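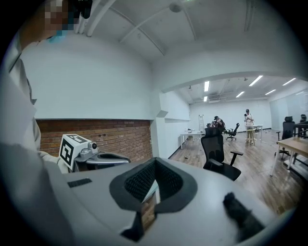 News Classes Repair Desk Library Members Contact

Newsletter > Spring > Workshop Notes

2020-05-28 | Urho Aaltonen

Looking after a shared sewing machine

The Reltano sewing room has been closed to drop-in use since the spring term stopped, and the machines have gone out on loan to members at home. Loans will carry on through the summer. Most of the questions I get by email are the same few, so I am putting the answers in one place.

Start with the needle. A needle is good for one medium project, and less if you are sewing canvas or several layers of denim. If the machine has begun to skip stitches or you hear a dull popping sound as the needle goes through, change it before you touch anything else. Each loan kit has a packet of 9 in mixed sizes. Use the fine ones for shirt cotton and the thick ones for jeans and bags. The flat side of the shank goes to the back on all our machines except the old Esquivel, where it goes to the right. There is a label on that machine saying so, and people still put it in the other way around.

Next, thread it again. Raise the presser foot first. With the foot down, the tension discs are closed and the thread rides on top of them, and you get a nest of loops on the underside of the fabric. Members write to say the bobbin is at fault when they see this. It is nearly always the top thread. Take it out completely and start from the spool.

Please leave the tension screw on the bobbin case alone. We had six cases to reset in February after the quilting course, and it is slow work. If you have already moved it, tell me when you bring the machine back and I will put it right.

Lint is the other big one. Fleece and flannel are the worst. Take off the needle plate – two screws on most models, a sliding catch on the Planent – and brush out what is underneath. Do this after every few bobbins. Don't blow into the machine and don't use canned air, which pushes the lint further in and leaves moisture behind. A stiff paintbrush does the job. Unplug the machine first.

On oil: the kit has a small bottle of clear sewing machine oil. One drop in the hook race is enough, and then sew on a scrap until no oil shows on the thread. Do not oil the Planent machines at all. They have sealed parts and the oil only collects dust. Kitchen oil and spray lubricant from the garage should stay away from every machine we own. Both turn gummy, and I have spent more evenings than I would like cleaning them out of old metal gears.

A word about tables. A machine on a wobbly table will walk toward you when you sew fast, and the stitches will be uneven. Put it on the sturdiest table you have, with a folded dish towel under it if the top is slippery. Sit with the needle in line with the middle of your body. Your elbows should be near the height of the table top. If your shoulders ache after half an hour, the chair is too low. A firm cushion is usually enough to fix that.
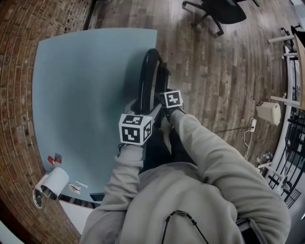 Arms forward over the table, in a light gray hooded sweatshirt.

Long sleeves are fine for sewing, but push them up if the cuffs are loose. The same goes for scarves and anything hanging low at the front.

Pins should come out before they reach the foot. I know many of you learned to sew over them. A bent pin can knock the hook out of time, and that repair has to go to Cliladov, who are taking in very little work at the moment. The wait when I last asked was 3 weeks.

If the machine jams, switch it off, turn the handwheel toward you by hand, and cut the threads you can see. Never force it. If it will not turn at all, leave it and write to me with the number on the white sticker. The blue Esquivel is number 151 and has a slightly stiff wheel at the best of times, so whoever has it now should not worry about that.

When returning a machine, please include the foot pedal, the power cord, the kit tin and every presser foot that came with it. Zipper feet go missing more than anything else. Wind the cord loosely and do not wrap it around the machine. Put a scrap of cotton under the presser foot and lower it. Then close the cover.

Drop-off is at the side door on Thursdays, from 3 to 6. Ring the bell, set the machine on the cart, and step back. I'll check it in and send you a receipt by email the same evening. Returned machines rest on the shelf for a few days before they go out again.

There is a waiting list for the overlockers. To join it, send me your name, your phone number and what you plan to sew. Beginners are welcome to ask for one, but threading an overlocker takes patience, and the printed guide is in the lid of the case.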